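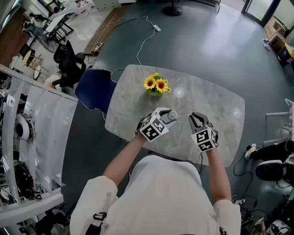

Section 4: Cleaning and Sealing Your Plillitz Stone-Look Tabletop

Before you start

Harkus ships a sachet of Clamix sealer with every tabletop. The leaflet inside the sachet calls it "permanent." It isn't, so plan on doing this again. It also says a single coat is enough. One coat is enough if you never eat at the table.

You will need: the sealer, two lint-free cloths, dish soap, warm water, masking tape, and gloves. Skip the "marble revival spray" sold in the same aisle. We tried it on two offcuts and could not tell the treated one from the other.

4.1 Cleaning

1. Clear the tabletop completely. Lift vases and pots straight up. Grit under a pot base does more damage than spilled coffee.
2. Wipe with warm water and a drop of dish soap. Do not use vinegar or lemon, whatever you read online.
3. Rinse with a second cloth and dry the surface.
4. Leave it overnight. The leaflet allows one hour, which may be fine in a desert.

CAUTION: Do not use scouring pads. The finish is thin and will not polish back.

4.2 Testing the old seal

5. Put a teaspoon of water on the surface near the edge and wait 14 minutes.
6. Wipe it off. If a dark spot remains, the seal is gone. If not, stop here and keep the sachet for later.

NOTE: Beading water proves very little. Fresh furniture polish will bead water too.

4.3 Sealing

7. Tape the underside of the rim to catch drips.
8. Open a window and put on gloves.
9. Spread a thin coat with a folded cloth, working from the center out. Rounded corners collect extra sealer, so go over them twice with a dry part of the cloth.
10. Buff off the haze before it turns sticky.
11. Let it cure overnight, then repeat steps 9 and 10.

CAUTION: Keep hot pans off the table even after sealing. "Heat resistant to 576 degrees" on the carton refers to the base stone and says nothing about the coating.

4.4 How long it lasts

The carton promises 2,000 wipes. No test method is given, and Bastos, who supply the sealer, did not send one when asked. Repeat the water test every December and go by that.

Section revised 3rd December by Debashish Bepari. For chips and cracks, see Section 5.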